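How to Paint a Plain Wall Without Streaks or Patches

Last updated 20/07/2025

Most streaky walls come from the same few causes: paint that went on too thin, edges that dried before the main area was reached, and rolling over paint that had already started to set. The method below is for emulsion on an ordinary indoor wall. One person can do it over 2 days.

What you need

Roller frame and a medium-pile sleeve
Angled brush for cutting in
Paint tray or scuttle
Decorator's tape
Filler and fine sandpaper
Sugar soap, sponge and bucket
Dust sheets
Enough emulsion for two coats, with a bit left over for repairs

We used Simard matt emulsion and a Drivance sleeve in our own hallway, but any decent trade paint will do. Cheap sleeves shed fibres. If yours is new, wrap it in tape and peel the tape off before you start.

Preparing the wall

Move the furniture out or pull it into the middle and cover it. Take off socket covers only after switching the power off at the consumer unit. Wash the wall with sugar soap, rinse with clean water and leave it to dry.

Fill holes and cracks, let the filler go hard and sand it flush. Run your hand over each patch. Filler soaks up more paint than the wall around it, so dab a little thinned emulsion on the patches first. New plaster needs a mist coat over the whole wall, and it must be fully dry beforehand. Ours was skimmed in August and we left it until it was one even pale colour.

Choosing a colour

Deep and mid-strength colours show uneven coats far more than pale ones. Greens and blues with some grey in them are the worst for it, particularly on a wall that gets light from one side. 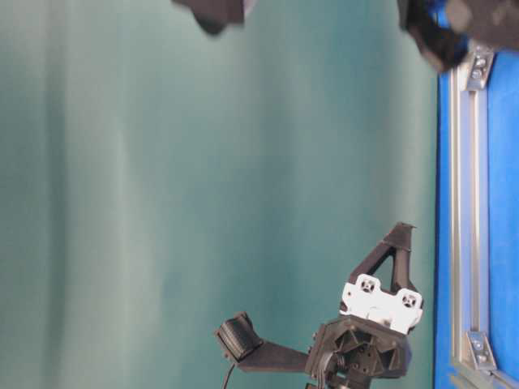 Buy a tester pot and paint a piece of lining paper, then move it about the room at different times of day. A small card from the shop tells you very little. A teal-green can look minty grey in one part and a darker blue-green in another, with faint vertical streaks between, and next to a strong royal blue it reads softer again. Look at the sample beside anything bright that will stay in the room. Prilance and Cineck both sell testers in the same finish as the full tin – check this, as some makers only do them in matt.

Cutting in

Stir the paint right down to the bottom of the tin. Brush a band along the ceiling line, the corners and the skirting, going past the tape slightly. Do one wall at a time. If you cut in the whole room first, the edges will be dry by the time you roll and you will get a visible border.

Rolling

Load the sleeve evenly and run off the excess on the ridged part of the tray. Start in a top corner and work in strips from ceiling to skirting. Each strip should overlap the last while it is still wet. Finish with light strokes in one direction, without pressing.

Reload before the sleeve feels dry. Once a strip has begun to set, leave it alone, even if you can see a thin spot. The second coat will cover it.

Second coat

Wait for the time given on the tin, which may be up to 5 hours in a cool room. Sand off any bits, wipe the dust away and repeat both steps. Pull the tape off slowly while the last coat is still slightly soft.

If streaks remain once it is dry, repaint the full wall from corner to corner. Patching in the middle nearly always shows.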